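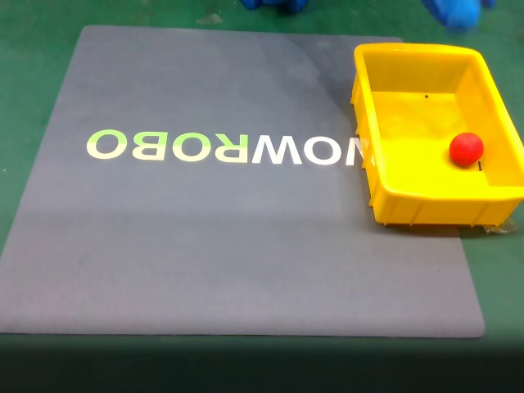 Etenesh Kassa asked in the June round of feedback whether the packers would be kept on once the sorting cell at Dulska runs a full shift. She has worked the returns line longer than most and spoke for several people. The answer from management is yes, for the length of the grant, and it is now in writing.

Progress since the last report
The cell has logged 168 hours of practice on pick-and-place work. We start with simple objects and one bin before moving to real returns stock. The target for this stage was 2,000 attempts and we reached it - the next target is 500 attempts without a person stepping in. We are at 73.
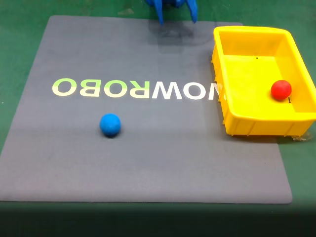 Laltel has supplied the new guarding and the sign-off is done. The Alemneh software update is late and has pushed the mixed-bin trial into the next period.

What changes for staff
Two packers now split their day between the line and the cell. They reset objects, log faults and stop the arm when needed. Both say their wrists are better for it, but the log sheets take too long to fill in. Ylva Isaksson is cutting the form to one page. Pay for the new duties is not settled. The union has asked for the higher grade and we support that.

Spending
On budget, apart from freight on the Olow spares.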